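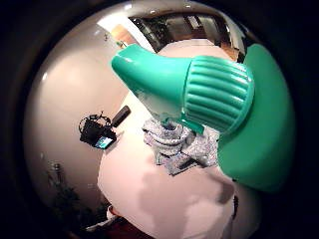
Egan Technical College, robotics project open day, 17 Jul 2023

I went to Egan mostly because Da-eun Pyo kept asking me to. She supervises the summer project there, and she knows I think student robotics is oversold. The poster by the entrance promised "household robots that learn from you." I have read that poster, with other logos on it, at plenty of other schools.

The students are teaching a gripper to handle ordinary things on a white table: a green plastic bottle with a ribbed cap, a crumpled bit of gray and white cloth. Someone does the task by hand with the gripper tool, its camera records the whole business, and a program is supposed to pick up the habit from the recordings. They call the project Soveo. By July they had 1066 recordings, of which 843 were judged good enough to use. I asked who did the judging. The same students who made them, it seems.

Visitors were allowed a turn. The tool is heavier than I expected and my wrist complained after a few minutes. Cloth is hard to pick up neatly. The bottle is worse, with that tapering spout and a body too wide to grab wherever you like. I gained some respect for the students here, though less for the poster.

Then came the talk. The slides said the trained arm succeeds "most of the time." Most of what? A boy in the second row asked that before I could, and the answer was four objects, all on the same table, under the same lights. Nothing had been tried in anyone's kitchen. Pyo said so plainly when pressed, and I wish the slides had – it would have cost them one line.

The budget is $3300, a good part of it from Zaretti, a parts supplier in Ernley. For that money I think the college is getting a decent course. The students could explain why a recording had been thrown out, and one showed me her notebook of failed grasps going back to January. I would have put that notebook on the poster.

Parking is behind the gym. The coffee ran out before the second talk, so bring your own.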